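How to clear and wipe a work table before you start

Before I begin any small job at home, I prepare the table. It takes me a few minutes and saves a lot of searching later.

First, take everything off and put it on a chair or in a box. Do not sort yet. 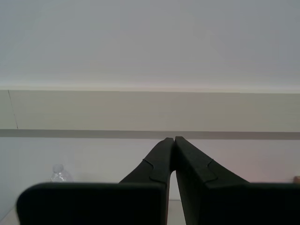
Then wipe the surface with a damp cloth, from the back to the front, and dry it with a second cloth. For glue spots I use 40 ml of vinegar in 800 ml of warm water. Please try it first in a corner, and do not use it on stone.

Now bring back only what the job needs. Small parts go on a tray, with the labels up. Leave the side near the wall free, because things pushed there are easily forgotten.
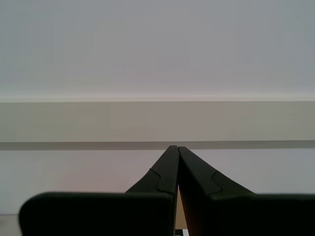
Necati Yurt wrote that on oiled wood he leaves out the vinegar and uses only a well-wrung cloth. I have added this to my notes.

When the job is finished, empty the tray before you wipe again.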